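Home | Projects | Student Work | About Clellwood | Contact

Print this page | E-mail this page

Where does all the bread go? My spring project on food waste

14 shares | 3 comments

So the plan was to find out how much bread the people in my building throw away, and why. I picked bread because when I started looking in my own kitchen trash in February, bread was most of what I saw. Crusts, heels, half a bag of hamburger buns that had gone fuzzy on one side. I figured if I was this bad, other people had to be at least a little bad too.

I asked for help on the sign-up sheet by the mailboxes and 60 households said yes, which floored me. Each one got a paper diary and a cheap kitchen scale, and for all of March they wrote down every piece of bread that went in the trash, the compost or the dog. (Yes, I had to add a dog column. Two people asked on the first night!)

Not everybody stuck with it. I ended up with 45 diaries I could use, and the rest were either blank after the first page or had been spilled on so badly that I couldn't read the numbers. I typed everything into one big spreadsheet, 362 entries in all, and that took way longer than the survey did. If you're doing a project like this, please make people write in pen.

The biggest group by far was the ends of the loaf. I kind of expected that. What I didn't expect was how many people buy a second loaf before the first one is finished, just because they're at the store anyway and can't remember what's at home. Then the new one gets opened first, because it's softer, and the old one sits there until it's a brick. 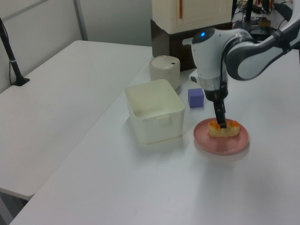

Yusri Mangundap wrote in the margin of the diary that the real trouble is loaf size, and that a person living alone can't get through a full Bistar sandwich loaf before it molds, no matter how careful they are. I think that's right. When I sorted the diaries by how many people lived in the apartment, the one-person places threw out more per head than the families did. The families had kids who ate toast at all hours.

I went down to the Etura bakery on the corner and asked if they'd ever thought of selling half loaves. The woman at the counter said they'd do it for anyone who asked, they just don't put up a sign. I told four of my neighbors and they had no idea either. So that's an easy one – ask for half.

Storage came up a lot too. People had very strong feelings! Some keep bread in the fridge, some in a bread box, some leave it in the bag on the counter and hope. I kept one slice in each spot for a week at home, and the fridge slice got stiff and sad pretty fast while the counter slice grew a green dot. The freezer won by a mile. You slice it first, freeze it flat, and toast it straight out of the bag. I've switched over completely and my roommate has too.

Zulkifli Majimbun, my project teacher, wanted me to say something about what I'd change, so: I would weigh the bread people bought and not only what they tossed. Without that I can't say what share got wasted, and it bugs me. I'd also run it longer, since one month with a spring break in the middle is kind of weird. A bunch of diaries go quiet for a week and then there's one giant entry.

I had a 2,000 word limit for the class version, so the recipes got cut, but the bread pudding one from the Sitompul family on the third floor is pinned up in the laundry room. Use the heels for it, and go easy on the sugar.

Print this page | E-mail this page

3 comments | Back to Student Work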